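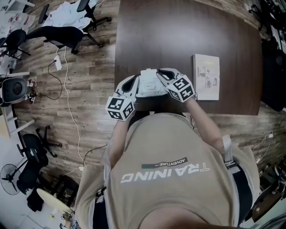

At the table in the TRAINING shirt.

I have a confession. I've been a mom for eleven years and I have never once made it through bedtime without raising my voice or hiding in the bathroom with a granola bar. So when my friend group started passing around the name Maricica Marinescu like she was some kind of wizard, I was suspicious. And also desperate. I emailed her that same night.

Maricica raised four kids in a two-bedroom house in Rendton, and now she sits down with tired parents at their own kitchen tables and talks them through whatever is making everybody cry. She doesn't have a program. She doesn't have a book. She charges less than my haircut and she brings her own tea bags, which she did when she came to see me on a Saturday in November, while my husband took our two out for pancakes.

My first question was pretty much "what is wrong with my children?" She laughed so hard she had to put her cup down.

"They are tired and you are tired," she said. "You want them to go away, and they can smell it."

Ouch. But, okay, yes. By 8 o'clock I absolutely want them to go away. I love them to pieces and I want them to go away. I told her about the water. My youngest needs water, then different water, then the water I took away because it was the wrong water. I said I must have filled that cup 1000 times since summer.

"So leave the water there before he asks," she said.

I'd tried that! He said it was old. She asked if I answered him when he said it was old, and of course I had, I'd given a whole speech about how water doesn't get old in ten minutes. She just looked at me over her tea.

"You had a nice conversation with him, then. He won. He wanted the conversation."

I wrote that down on the back of a permission slip (which I then had to sign and send in, so his teacher has it now).

I wanted to know if she'd been this calm with her own kids. She said no, and then she said no again in case I missed it. When her oldest was 7 he packed a suitcase and told her he was moving in with the neighbors in Fomdale, where they'd lived before Rendton. She was so worn out that she helped him fold his pants.

"I was thinking, good, one less for supper," she said. "He got as far as the mailbox. I watched him the whole time from the window. Then he came in and asked what was for supper, and it was cabbage, and he was very angry about the cabbage. He never said one word about the suitcase."

He's grown and lives out in Sirkberg now, 110 miles away, and she says he calls her when he can't get his own daughter to go to sleep. I asked if she enjoys that. She said she tries to keep it out of her voice.

We got onto the subject of other parents, because I can't help myself. There's a mom at our school whose kids go to bed at seven with no fuss, and she mentions it at pickup about twice a week. I do not wish her harm. I would just like one of her kids to discover a drum set.

Maricica wasn't going to join in on that, though I could see she wanted to. "Some children sleep," she said. "I had one who slept. I thought I was a genius, and I gave advice to everyone on my street. Then I had the next one."

So what did she tell me to do? Less than I'd hoped, to be frank. Start half an hour earlier. Quit talking after the light is off, or say the same boring sentence every time. Hers was "I'll see you at breakfast," and she says she could say it asleep, and sometimes did. And pick one parent per night, so the other one can go sit in the car if they need to. (I did not know sitting in the car was allowed! I've been doing it in secret!)

I asked how long before it works. She said a couple of weeks, and that the third night would be awful.

The third night was awful. My son yelled "I DON'T WANT TO SEE YOU AT BREAKFAST" through the door, and my daughter, who wasn't even part of this, yelled back that he was being rude to the whole family. I said my boring sentence maybe thirty times. My husband was in the car.

When I wrote to tell Maricica, she answered in one line, asking if he'd come to breakfast. He had. He ate three waffles and wanted to know who was doing bedtime.

She's coming back after the holidays to help with the homework situation. She wants to stop at the bakery in Hattar on her way and asked what kind of rolls the kids like. They don't agree on that either.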